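December, after tea

Finally got stuck into the old tower Dougal passed on to me - it's been sitting under the desk for ages and I was sick of kicking it! Side panel off, cuppa well out of reach, and a good long stare at the green board and all those little wires.
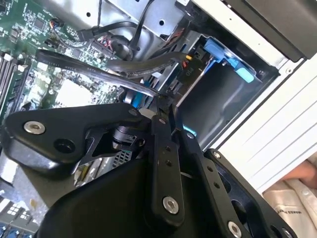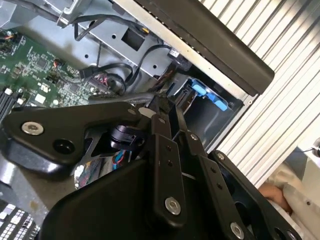
*Inside Dougal's old tower, green motherboard and all.*

I do love that bright blue drive carrier, no idea why they don't make everything that colour. Afaf reckons the drive's worth keeping and the rest could go for parts, maybe 30 bucks if I'm lucky. I'd rather get it running again. Need to ring Dougal about the password.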